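4.2. El pliegue que sale bien y el que no

Confieso que, cuando Kyu-ri Min y yo empezamos con la ropa oscura, pensaba que esta sección iba a ser un trámite. Pues no. En las prendas claras una arruga se ve enseguida (¡hasta con mala luz!), mientras que en el gris carbón casi todo se lee por el borde, y lo que queda en medio hay que adivinarlo un poco. Por eso puntuamos cada doblado en dos partes: primero el canto, después la superficie.

En mayo revisamos 401 doblados de la colección Trivolside. Para el canto usamos la cuadrícula de la base de corte, que es comodísima: basta con ver si el pliegue sigue una línea o se va torciendo. Para la superficie no encontré nada tan cómodo, así que apuntamos dónde nacen las arrugas y hacia dónde se abren. Las que salen en abanico desde un punto, como las que se ven a la derecha en la figura 3, las llamamos «radiales», y me siguen pareciendo las más difíciles de puntuar, porque basta un pellizco en la tela para que aparezcan. El lado izquierdo de esa misma prenda, en cambio, tiene un pliegue recto que da gusto.

Kyu-ri prefería una nota única por prenda, y lo discutimos más de una tarde. Al final dejamos las dos: un canto estupendo puede convivir con un lado hecho un gurruño, y una media se lo come todo. Los desacuerdos entre nosotros están en la sección 4.3. 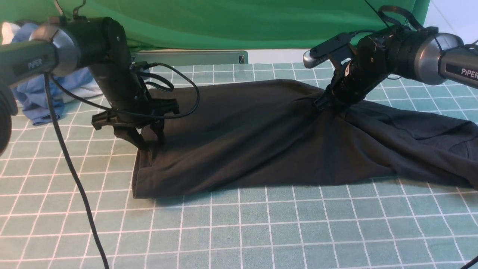 Por Ju-won Ok y Kyu-ri Min

Figura 3. Prenda gris oscura a medio puntuar: canto recto a la izquierda, arrugas radiales a la derecha. Al fondo, a la izquierda, tela azul claro amontonada.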